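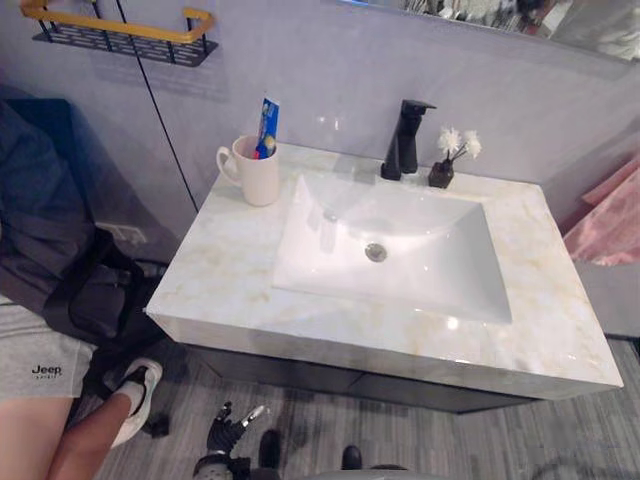

One reader wrote in to say the Poojary cartridge fits their under-sink housing just fine, but the water tasted flat for the first day and they wanted to know if they'd skipped a step. Nope! You just need a longer flush than the old guide gave you, so I've rewritten this part.

Step 4. Fitting and flushing the cartridge

1. Shut the cold valve under the sink and open the faucet till it stops running.
2. Unscrew the housing by hand. If it's stuck, use the Sidari wrench from the box (the Nisovham one is a hair too big, ask me how I know).
3. Wipe the O-ring, add a dab of silicone grease and seat it back in its groove.
4. Drop the cartridge in, label end up, and hand-tighten the housing.
5. Open the valve slowly – a quarter turn, wait, then the rest.
6. Run cold water for around 4 minutes. Gray water at first is carbon dust, so let it go.

Note: I swap mine at 400 gallons. The label says 1000, but the water out here in Zidivthorpe is hard and mine slows to a dribble long before that.

Caution: cold line only. Hot water will ruin the cartridge, and please don't use petroleum jelly on the O-ring – it swells up and then you've got a drip in the cabinet.

If it still drips, go back to 3 and reseat the ring.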